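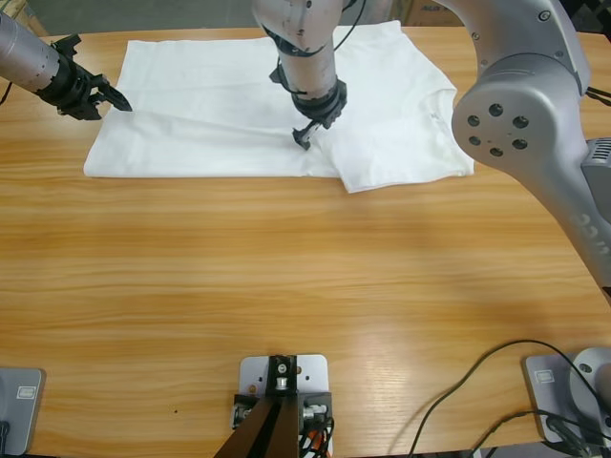

Pullholm Folding and Packing: Frequently Asked Questions

Which garments do you accept?
Plain and printed T-shirts, adult sizes S to XXL. Sweatshirts are quoted separately. Tank tops are not accepted.

What is the minimum order?
300 pieces per style. Sizes may be combined within a style.

How is a standard T-shirt folded?
Face down, sleeves in, sides to the center, hem to collar. Finished width is set by the bag size on your order form.

Can I request a different fold?
Yes. Select "Retail flat" or "Mailer" under Fold Type. Mailer adds one fold across the width.

Do shirts need to be pressed before delivery?
No. Creases from shipping cartons are smoothed by hand pressure only. Steaming is a separate line item (code 418).

Are collar and sleeve seams checked?
Open seams and loose hems are set aside and listed on the packing slip. We do not repair.

What is the daily limit per account?
1590 pieces. Larger orders are split across consecutive working days.

Where do I send stock?
Tretstead accounts use Dock 2. Grisville accounts use the side entrance, before 3 p.m.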